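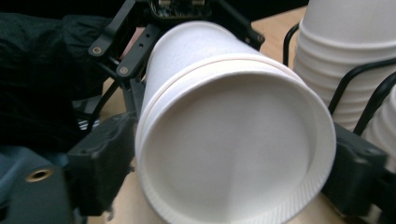

Sweet peas are the reason my kitchen windowsill has been out of action since February, and I'm not sorry at all. I grow more of them every year. I've tried fancy root trainers, toilet roll tubes, newspaper pots, and a set of clay things that weighed a ton, and I keep coming back to a plain white paper cup with a thick rolled rim. It's deep, it's cheap, and I can write the variety name on the outside in pencil because there's no printing in the way. I poke a few holes in the bottom with a skewer, fill it nearly to the top, and push two seeds in up to my first knuckle. Then I wait, and pretend I'm not checking every morning before coffee.

I should back up a little, because a few people have written to ask how I got into these in the first place. When we moved to Woswood the yard was a rectangle of tired grass with a chain-link fence down one side, and I wanted something to cover that fence fast. I bought a packet of mixed sweet peas at the hardware store, stuck them straight in the ground in May (much too late, I know that now), and got maybe a dozen flowers before the heat finished them off. But those dozen flowers! I had one stem in a juice glass by the sink and the whole kitchen smelled of it. I was completely gone after that.

The thing I had to learn is that sweet peas like it cool. They want to get their roots down while the nights are still chilly, and then they want to climb and bloom like crazy before summer really gets going. Around here that means sowing indoors in late winter and planting out as soon as the soil can be worked, even if it feels too early. A light frost doesn't bother them one bit. I've gone out in the morning and found them stiff and gray, sure I'd lost the lot, and by lunch they were standing up again as if it had never happened.

Soaking the seed is the big argument, and I've been on both sides of it. I used to soak everything overnight. Then one year I ran out of bowls and put half of them in dry, and the dry ones came up just as well, a day or two behind. Now I only soak the really hard, dark ones that look like peppercorns. Nicking them with a nail clipper works too, if you have the patience and good light. I have neither after supper.

Pinching out is the part that hurts. When the seedling has three or four pairs of leaves you take the top off, right above a leaf joint, and it feels terrible every single time. Do it anyway! The plant sends up side shoots from the bottom, and those are the strong ones. I skipped it on one row a couple of years ago just to see, and got tall stringy plants with a few flowers way up where I couldn't reach them.

My favorite variety by a mile is one called Trinura. It's an old-fashioned grandiflora type, so the flowers are on the small side and the stems aren't long enough to impress anybody, but the scent is out of this world -- orange blossom with a bit of honey behind it. The color is hard to pin down. Plum on top, and then a sort of inky violet lower down that gets bluer as the flower ages. I got my first seeds from Folasade Amadi, who I met at the seed swap in Jitcombe. She had them in a coin envelope and she gave me six. I got five plants out of those, saved every pod I could find, and haven't had to ask again.

Jitcombe, by the way, is worth the drive if you can get there. The swap takes up both rooms of the old grange hall, and there were 257 varieties on the list last time, counting the beans. I went in for one thing and came out with two paper sacks and a horseradish root. Trevor (that's our station wagon, for anyone new) smelled of horseradish until June.

For supports I've settled on hazel poles when I can get them and bamboo when I can't, tied into a teepee with jute twine wound around the outside. The twine matters more than the poles. Sweet peas climb with tiny tendrils, and they can't get a grip on anything fat, so give them string or netting or twiggy branches from the bottom up. I had seedlings flopping all over the ground next to some very handsome poles before I figured that out.

Once they start blooming, pick them. Pick them all, every other day, even the ones that aren't quite open. If you let the pods form, the plant decides its work is done and shuts up shop. Last year I was picking for roughly 14 weeks from the first row, which for our summers is wonderful, and I put it down to picking hard and watering deeply in the evening. I leave one plant at the far end of the fence alone for seed and mark it with a bit of red yarn so I remember to keep my hands off.

This year I'm trying a few things I haven't done before. A cream one with a thin pink edge, a dwarf mix for the porch boxes, and a perennial kind that has no scent whatsoever but supposedly doesn't mind the heat. I'm a little suspicious of a sweet pea that doesn't smell, but I'll give it a corner by the compost and see how we get along.

If you've grown Trinura somewhere hotter than Woswood, please leave me a comment and tell me how it held up. I have a cousin down south who wants to try it and I've promised her a packet as soon as I've cleaned this year's seed.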